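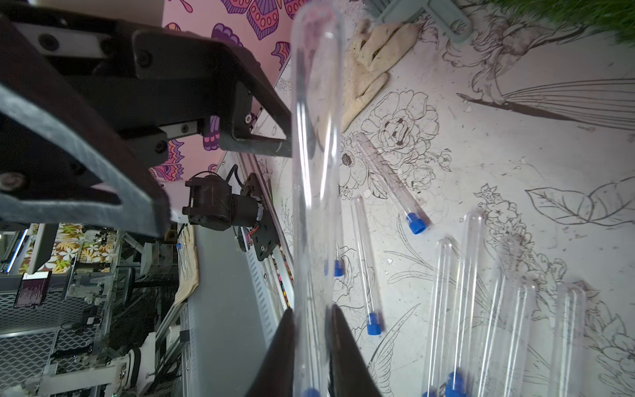 Clear Things on Busy Surfaces
Speaker notes, Toivo Riihimäki
September 14, 2023

Opening (4 minutes)

Say good morning and thank Annag Geddes for the invitation. Wait until the people at the back have found a seat.

Start with the question: who has lost a pair of glasses on a flowered tablecloth? Let them raise hands. Then say that my talk is about this same problem, but with test tubes.

A clear tube has almost no color of its own. It takes the color and the lines of what lies under it. If you put it on a plain dark tray, you see its two edges as bright lines. If you put it on a drawing of flowers, the edges mix with the petals and the stems. The cap is then the part that your eye finds first.

Do not go into glass and plastic yet. Somebody will ask, and I have a slide for it at the end.

The walls

Here I speak slowly, the audience needs time to look. The wallpaper has butterflies and moths in pink, orange and purple, and many of them are large. Ask which thing they looked at first. I expect that most will say the wings.

Point to the wire basket on the back wall. It is white, and the mesh lets the wallpaper come through, so it is easy to pass over it. I like this basket very much as an example, it is a thing which is meant for keeping order and it almost hides itself.

Then the patch of artificial grass. One plain green area, no drawing on it. The eye can rest there. Small pause, drink water. 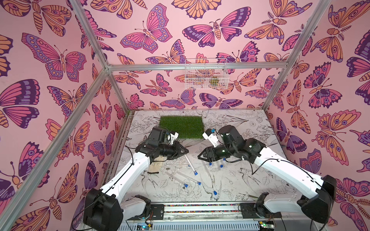
The table surface

White ground, fine black lines: flowers, leaves, birds. From far away it looks nearly gray and calm. From close by it is full of small shapes. This is the main point of the middle part, so say it two times: the same surface is calm at one distance and busy at another.

Tell the story from the Caltach workshop. We gave each group a box of 12 clear tubes and a printed cloth, and asked them to lay the tubes out and then collect them again. My own group gave back 12 caps and 11 tubes. We found the last one under a napkin – so I can't blame the flowers for everything. (They usually laugh here. If they don't, continue.)

Caps

The blue works well because there is no other strong blue near it. Ask what would happen with a pink cap in front of these walls, or a white one on this table. Let two or three people answer, not more.

Mention also the direction. When caps lie close together, you can find the group quickly, but you must still follow each tube back from its cap to know where it ends.

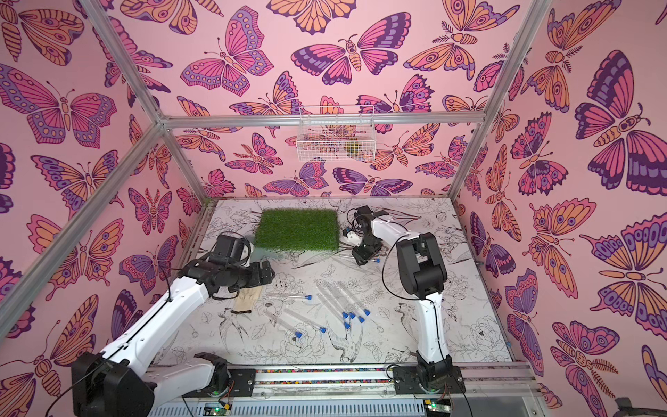

Clear tubes with blue caps on the printed surface. The flat piece of brown cardboard lies to the left.

Ask them to compare the cardboard with the tubes. The cardboard is brown and plain and it covers the lines under it, a tube doesn't.

What to try at home or at work

Lay one clear thing on three different cloths and look at it from the door. Put a plain sheet of paper under the place where you sort small parts. Choose the cap color after you have chosen the table.

If there is time, read the short note from the Trindalar handout, page 4. If not, say that copies are by the exit.

Questions. The next meeting is in October, Annag will give the room.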